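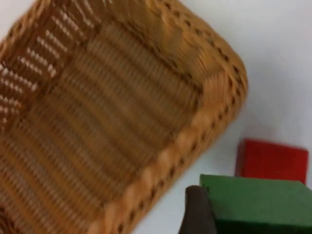 Wicker basket, braided rim at the corner.

11 July 2019

Willow soaking trials, batch from Chong.

Rods graded by length before soaking. 300 in the bundle as bought, 289 kept. The rest had split butts or side shoots and went in the kindling bin.

Long trough filled with tap water, no additive. Rods held under with the slate and two bricks. The thick ends float up at the far end of the trough unless the slate is moved across - worth making a proper rack before the November order.

Bend test round the Dorkon mandrel, butt end first. Bark side outwards gave fewer cracks than bark side in. Of the rods tested, 161 went round clean. Most failures were close to the butt, where the pith is widest. Cutting back a hand's width before soaking would lose some length but we have length to spare on everything except the border rods.

Mellowed overnight in damp sacking. The Flonus sacking left a grey mark on the white rods, so use old cotton sheet for anything that will be seen. Brown rods not affected.

Rod weights are in the blue folder. Ignore the first column, the balance had not been zeroed.

Drallora quote is for 2,000 rods, steamed, one length only. Too many to store dry in the back shed with the roof as it is. Ask whether they will split the delivery.

To do: repeat bend test on trimmed rods, same mandrel. Clean trough. Sharpen both bodkins.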